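Idby Community Help > Computers and Phones > Desktops

Dell desktop, is this power supply a standard size and what do I search for?

Posted by Angelica Tiongson
1,484 views

Hi all, hoping somebody has been inside one of these. I was given an old Dell desktop by my aunt's office in August and it's been switching itself off at random, sometimes after an hour, sometimes when it's barely got to the login screen. I've swapped the wall socket and the lead. My brother reckons it's the power supply (he always reckons it's the power supply) so the side panel is off and I'm having a look.

What I don't get is whether I can buy any old PSU from the shop or if it has to be a Dell one. The processor is out as well at the moment, as I wanted to put fresh paste on while I was in there. I've got a budget of not very much!

Thanks in advance, and sorry if this has been asked a hundred times, the search on here hates me.

Replies

Adelino Antunes

Hello Angelica. Go by the part number on the label, not the model name on the front of the case. Dell used several supplies in what looks like the same computer. It'll be the line starting DP/N, and the bit after it is what you type into the search box. 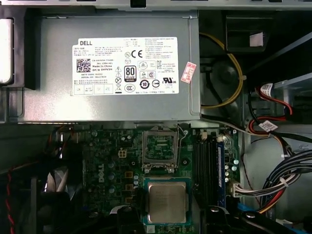
What to do next

So yours is 0HYV3H. Search for that with the leading zero and then again without it, because sellers leave it off half the time (I found mine on Vilavau that way, listed under the wrong model altogether).

As for a shop one, measure before you spend anything. You want the length, width and height of the metal box and where the screw holes are on the back of the case. Then look at the plugs. Follow each cable to where it goes on the board and count the pins, and write it down or you'll forget by the time you get to the shop. If the plugs and the box both match a standard supply, lovely, buy what you like. If they don't, get the same part second-hand and save yourself the bother with adaptors.

Please unplug it at the wall and leave it a while before you touch anything, and don't open the supply itself, ever. There's nothing in there for you or me.

One more thing, fold that metal frame over the CPU socket back down, gently, if you're leaving the processor out overnight. Those pins are horribly easy to bend and a sleeve will do it. If you've still got a plastic cover for it, even better.

Yetunde Wike

just buy a new pc, they're cheap now

Sachiko Kinoshita

I'd check the heat side before buying a supply at all. Mine did exactly this, off at random, and I spent two weekends on plugs and leads before I noticed the fan was clogged solid. With the paste being done anyway you may find it behaves once it's back together. Run it for an evening first and see.

If it still cuts out, borrow a supply from someone to test with, as long as the plugs are the same. And do keep the old one until you're sure!

Angelica Tiongson

Thank you both, cleaning the fan tonight and I've got a saved search going for the part number. Will come back and say how I get on.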